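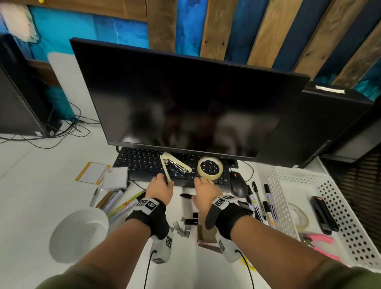
I have a theory that every shared office has one desk where stuff goes to retire. Ours is the white one by the slat wall, and I've been circling it since February like a cat around a bathtub. Monday morning I got in early, made a coffee, put it down somewhere safe (the windowsill, I have learned) and decided the desk was going to get sorted before lunch.

A bit of background if you're new. I rent a spot at Plallalside with a handful of other people who mostly work alone and like company while doing it. Samer Qudah does translation, Farhad Abbasi has his little shipping business, the Mazandarani sisters make greeting cards, and I do bookkeeping for whoever will have me. The desk belongs to all of us, and you can guess how that goes. Farhad packs his parcels there, Parvaneh trims card samples there, and I use it for anything with a receipt stapled to it.

So, staples! Let me talk about staples for a minute. I love a stapler. I do not love the little drift of loose ones you get when somebody opens it up to refill it and then the phone rings. Sweeping them off with your hand is a terrible idea, and I have the thumb to prove it. My trick is a loop of packing tape, sticky side out, patted over the whole patch. Up they come, and the tape goes straight in the trash. Farhad thinks this is a waste of tape. Farhad also goes through a roll a week, so I'm not taking notes from Farhad.

The other thing I feel strongly about is that a keyboard is not a shelf. I know, I know, it's right there and it's flat-ish and your hands are full. But I once left a roll of tape on a number pad and came back to a spreadsheet cell that said 2259 followed by a whole line of threes, and it took me half an afternoon to work out that I hadn't meant to bill a client for it. Stapler goes in the drawer. Tape goes in the drawer. Keyboard gets to be a keyboard.

Then the pens. Oh, the pens. I'm always surprised how many we have, given that I can never find one when I'm on the phone. They roll, they migrate, they end up behind the mouse. My way is to herd them all into one heap first and only then start deciding who stays. 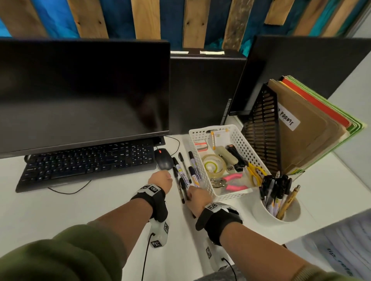
Rounding up the strays by the mouse.

Once they're in a bunch I do the scribble test on the back of an envelope. If it writes, it stays. If it writes only after you've scribbled so hard you've gone through the paper, it does not stay, whatever Yasaman says about storing it upside down overnight. (She has a jar of these at home. She calls it the hospital.) Markers without a cap get one chance to be reunited with a cap, and I'm pretty strict about it, except for the nice ones, which get two.

I've tried a few different pen holders over the years. There was a mesh cup that everything fell over in, then a fancy Vosano organizer with 11 compartments that looked wonderful and that absolutely no one used properly – the paper clips ended up in with the erasers inside a day. These days I'm a plain mug person. Pens in one mug, markers in another, and the small fiddly stuff in a box with a lid.

Cables I leave alone. I've made my peace with cables. Omid Babaei offered to come and do something clever with clips and velcro, and I said yes please, and that was before the holidays, so we'll see. Omid, if you're reading, the offer of lunch still stands.

Can I just say how much I still like that wall, though? The blue and turquoise boards in among the plain pine cheer me right up, knots and all, and they look about ten times better when there's less clutter in front of them. Samer wanted it all painted white when we moved in. We outvoted him, and he still brings it up.

Next on my list is the supply drawer, which I opened for long enough to see three tape measures and a birthday candle, and then closed again. If anyone has a good system for rubber bands, please leave it in the comments. Mine are in a ball at the moment and the ball is getting big.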